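Demonstração com garras de mão: quantas para objetos macios?

Estou montando uma política de imitação para guardar almofadas numa caixa. Li o relatório do Numonano e não entendi se o ganho vem do número de demonstrações ou da câmera extra na cabeça. Alguém reproduziu?

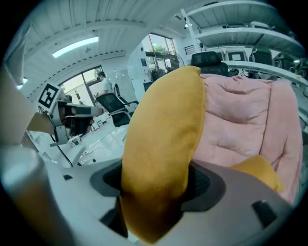

Moschos
Membro, bolsista de laboratório
2/5/18

Reproduzi em parte. Com 39 demonstrações a política fechava a garra cedo demais na pelúcia. Com 201 melhorou bastante. Não testei sem a câmera da cabeça.

Udard
Membro

Mais dados sempre ajuda. Usa 460 e pronto.

Monetti
Moderadora

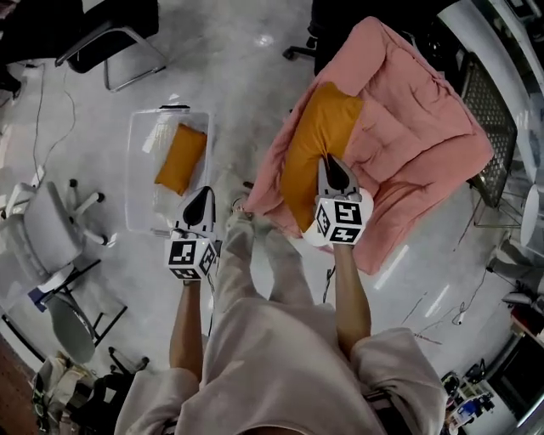

O ganho, no nosso caso, veio da câmera da cabeça. Treinamos com as mesmas 201 demonstrações, com e sem ela, e só a primeira versão acertava a caixa. Com caixa de plástico transparente no chão, como essa, a vista do punho perde a borda quando a almofada amarela tapa a lente. Deixe os marcadores dos dois cubos visíveis e separe 12 demonstrações para validação.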